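Living with the Resby Two-Finger Gripper: A Review After 20 Weeks of Blocks

I have been meaning to write this one up since June, and I kept putting it off because every time I sat down to do it, the gripper would do something that changed my mind a little. That has finally settled down, so pour yourself a coffee, because I have a fair amount to say.

First, a bit about how I got to the Resby. My old gripper was a Quintero, the plain parallel one that a lot of people in our corner of the hobby and small-lab world seem to start with. It's a good, honest tool. The jaws slide in and out in a straight line, they close when you tell them to, and if you are picking parts off a flat table with plenty of room on both sides, I don't think you need to spend another dollar. I used mine for two years and I still keep it on the shelf with its adapter plate bolted on, ready to go.

My trouble started when I moved from the table to the bin. Picking out of a bin is a different animal. Parts slide down against a wall, they nestle up against each other, they end up right at the foot of a slope where the jaws can't get around them, and the wide flat body of the Quintero kept arriving at the bin wall before the fingers arrived at the part. I tried longer fingers (they flexed), then narrower ones (they flexed more), and then I gave up and started shopping.

The Resby is a linkage gripper, so the fingers swing as well as close. What sold me was how slim it is near the tips. The box held the gripper, one set of hard fingers, a pack of soft tips, a wrist adapter, a cable, and a folded sheet of instructions that I would call friendly but brief. Mounting took me most of an evening. The adapter has 6 screws and two of them sit right where your driver wants to be, so do yourself a favor and find a short hex key before you start. I went hunting for mine at nine at night and found it in the kitchen, don't ask!

Once it was on, though, I was impressed with how solid it felt. There was no wiggle at the wrist and no rattle from the linkages. I grabbed a finger and gave it a good push sideways, the way you'd test a used bicycle, and it hardly moved.

My test is the same one I give everything. I toss a handful of colored blocks in a divided metal bin, let them land how they land, and ask the arm to move them from one compartment to the other, over and over, while I get on with something else. It's a dull little job and it will find every weakness a gripper has.
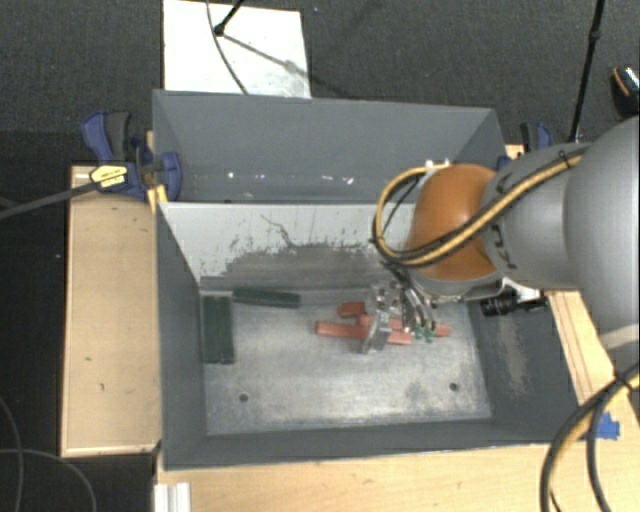 The Resby down among the red blocks, with the green ones over by the left wall.

Let me start with the good, and there's plenty of it. The swing of the fingers makes a real difference with long blocks. With the Quintero I had to come in nearly square to the block or it would twist out, and the Resby is much more forgiving. If the approach is a few degrees off, the fingers nudge the block around until it sits between them, and then they close. I went back and forth between the two grippers for a whole week with the same controller and the same program, and the Resby missed so much less often that I stopped wanting to swap back.

Crowded blocks are better too. The thin finger will work its way down into a gap I would have written off before, and the soft tips hold on to painted surfaces nicely without leaving marks. I have had blocks come up by one corner and stay up, all the way across the divider, while I stood there holding my breath.

The force setting deserves a kind word as well. It goes from 1 to 9, and the steps feel evenly spaced, so you can really tell 4 from 5. I run mine at 4 for blocks. At 7 and up it will hold a full jar, and I'd keep your own fingers well clear.

Now for the grumbles. Two blocks lying side by side against a wall are still the hardest thing in the bin. The Resby is slim but it isn't a knife, and when there's no gap at all, the finger lands on top of the block and the arm stops and sulks. I ended up writing a small sweep move that drags the near block away from the wall before the real grab. It works most of the time, and I suspect you'd want one with any two-finger gripper, but you should know that you'll be writing it yourself.

The foot of a slope is the second hard spot. Because the fingers swing, the tips travel in a bit of an arc, and they get lower or higher as they close. On a flat table you can correct for that once and forget it. Beside a sloped divider I had to lower my closing speed and raise the start height a touch, and it took me a good many scraped passes to land on numbers I liked. My bin was no beauty before, and it has earned a few more scuffs since!

Then there are the tips. They wear. I got through my first pair sooner than I had hoped, and the replacements come in packs of 20 and no smaller, so you are buying a drawer full whether you want it or not. The sheet suggests wiping them down with a damp cloth, and I'd agree with that, they get noticeably slick when they're dusty.

Cables are worth a paragraph of their own. Leave yourself more slack than you think you need. I first tied mine down neat and tight, very proud of it, and the first time the wrist rolled all the way over it tugged the connector half out. A big lazy loop looks messier and has given me no trouble at all.

As for the software, I run everything through a Brillalico controller, and the Resby talked to it on the second try (the first try was me plugging it into the wrong port). Open, close, position, and force all come through fine. What you don't get is any word on whether the gripper is holding something. You can work it out from the finger position, and I do, but the Quintero simply told me, and I miss that more than I expected to. If Resby adds it in an update I would bump up my rating on the spot.

Would I buy it again? Yes, for bins. If your parts come to you on a tray, nicely spread out, save your money and get the Quintero — you'll be up and running before lunch and you'll have the holding signal besides. But if you're reaching down between walls all day, the slimmer fingers and the little bit of give in how they close are worth the extra evening of setup and the drawer of tips.

Four stars from me. I have a batch of short round pegs to try next, and I'll add a note at the bottom of the page once I've had a few days with them.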